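### 4.2 Do the unpaved routes need paving?

The Prondthorpe plan treats every dirt surface in the study area as a defect. Its maps color them the same red as broken sidewalks, and the cost tables assume that all of them will be paved in time. We are not convinced. The plan offers no count of people who stay away from these routes on account of the surface, and the one survey it leans on asked residents whether they "would welcome improved paths." Few people would say no to that. The question reached 800 households and tells us very little about any of them.

Our own material is thin too, and we would rather say so now than in a footnote. Filali walked the Skuvbridge section and kept notes on surface, shade and edge condition. She did not interview anyone. What the notes do support is a narrower claim: "unpaved" covers ground that differs a good deal over a short walk, and a single red line on a map hides this. Figure 3 gives two points on the section.
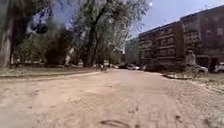
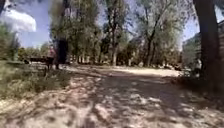 **Figure 3.** Unpaved ground on the Skuvbridge section: a wide dirt road beside brick apartment buildings, and a dirt path with tree shade across it.

The road next to the apartments is the better case for the plan. It is wide, the soil is loose in places, and there is a tire rut in it. There are also footprints, so people walk on the same ground that vehicles have used. Whether the two get in each other's way is a separate matter, and neither a rut nor a footprint can settle it. A rut says that a wheel went by. It does not say when, how often, or how fast. Earlier work at Hamdy read traffic volume off surface marks of this kind, and we do not think the method holds up on sandy soil, where one heavy vehicle may leave more behind than a week of light ones.

The case for paving the park path is weaker. Grit and small pebbles are a nuisance to some users, and we do not want to wave that away; a person pushing a wheelchair will judge the path differently from a person out for a stroll. But the plan's stated reason is "low amenity," and by the plan's own checklist shade counts as amenity. Much of the near ground there is shaded. The grass along the left side is tall and spills over the edge, which the checklist scores as neglect. Mowing is cheap. It should be tried before anyone orders asphalt.

Aaltonen, reading a draft of this section, objected that a dry-weather visit flatters dirt. We agree. The plan claims that the routes are impassable for 30 days a year, and we have nothing to set against that figure except that no source is given for it. The Zarnus drainage report, cited nearby, deals with culverts and never mentions footpaths. A repeat walk in October, after rain, would do more to test the claim than any further mapping.

Until then we score the two places separately and leave the surface term out of the combined index. This lowers the section's priority in Table 5, though by less than we had expected.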